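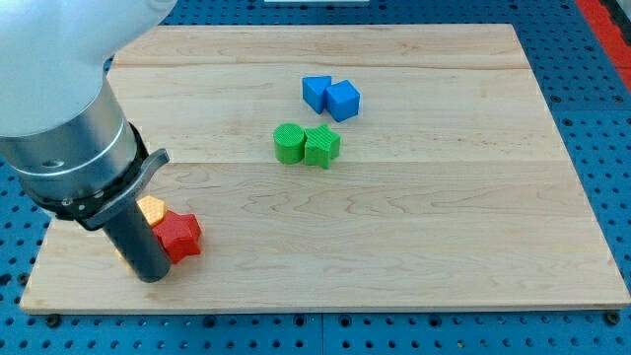 Ticket 209 — Tirmont shop, humidity alarm keeps tripping. Opened September 2018. The Pisora controller logged 31 alarms overnight, all from the sensor by the lumber rack. Swapped the cable, no change. Moved the sensor away from the outside door and the alarms stopped. The shop wants steady air for glued-up maple like the light board with two seams across it, so the alarm limits stay as they are. Log was full at 400 entries — cleared it and raised the cap to 2,000. New door seal on order from Zondville. Status: waiting on parts.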